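**Progress report: Kitchen Tidy-Up Demonstrations**
Project Merkolska, second reporting period, through the end of May
Submitted to the Girkus Fund by Yogesh Rathore

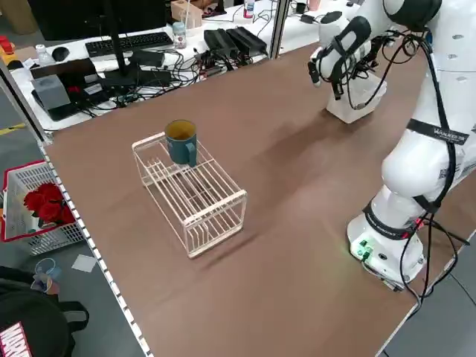
*Station 1, with the mug on the wire rack and the arm over the basket.*

## Where we are

The goal for this period was 500 accepted demonstrations of small household objects being moved between a rack, a basket and the tabletop. We finished the period with all 500 accepted and stored. Another 70 were recorded and rejected. We kept the rejected ones in a separate folder with the reason noted for each, as agreed at the kickoff.

All of the demonstrations were recorded by a person guiding the arm by remote control. None were scripted. Four operators took part, and each of them worked at both stations. We rotate them every two hours at most, a change from the first period, when sessions ran longer and the late recordings were noticeably sloppier.

## What was collected

The period was split over 7 tasks. The mug tasks took the most time:

- mug from rack to table
- mug from table to rack
- mug from rack to basket
- basket moved to a marked spot
- rack turned a quarter turn
- spoon from basket to rack
- cloth from table to basket

Rack to basket is the slowest of these. The operator has to lift the mug clear of the rack before moving sideways, and new operators tend to start the sideways move too early. We wrote a one-page guide for this task and now ask people to read it before their first session. Most of the rejected mug recordings come from the weeks before the guide existed.

The cloth task is the weakest part of the set. The starting shape of the cloth differs every time, as it should, but operators also settled on very different ways of picking it up. Rawat, our training partner, has asked whether we want one agreed method or a mix. We would like to keep the mix for now and label the method in the notes.

## Recording setup

Each station has a fixed view of the table in addition to the view from the arm. Both are saved along with joint positions and gripper state. Start positions come from a printed list so that objects do not end up in the same place in every recording. The list was too short in the first period and people began to know it by heart. The new one is longer and the order is shuffled each morning.

We lost about a day and a half to a timing problem. The fixed view was running slightly behind the arm data at Station 2, and we did not catch it until someone played the two back side by side. The affected recordings are included in the rejected total. A sync check now runs at the start of each session and the software will not record until it passes.

## First training result

Rawat trained a first model on the mug tasks only, using the recordings available in the middle of the period. It did well on rack to table and poorly on rack to basket, where it often let go of the mug too high. They think it needs more examples with the basket in different places. We have moved rack to basket up the schedule and added basket positions nearer the table edge.

No model has been trained on the cloth task yet.

## Money and time

Spending is within the approved budget. Operator hours came in slightly over plan and equipment came in under, mainly because we did not need a second set of gripper fingers. We ask permission to move the unspent equipment money to operator hours for the next period. No other changes are requested.

## Next period

- Record more rack to basket, with the new basket positions.
- Add a second mug shape and a bowl.
- Begin recording at the Dindale site. The table there is a different height, and we need to check the arm's reach before setting targets.
- Send Rawat the full set with method labels for the cloth task.

The Dindale start date depends on the electrical work in that room. I will write separately once the building office confirms it.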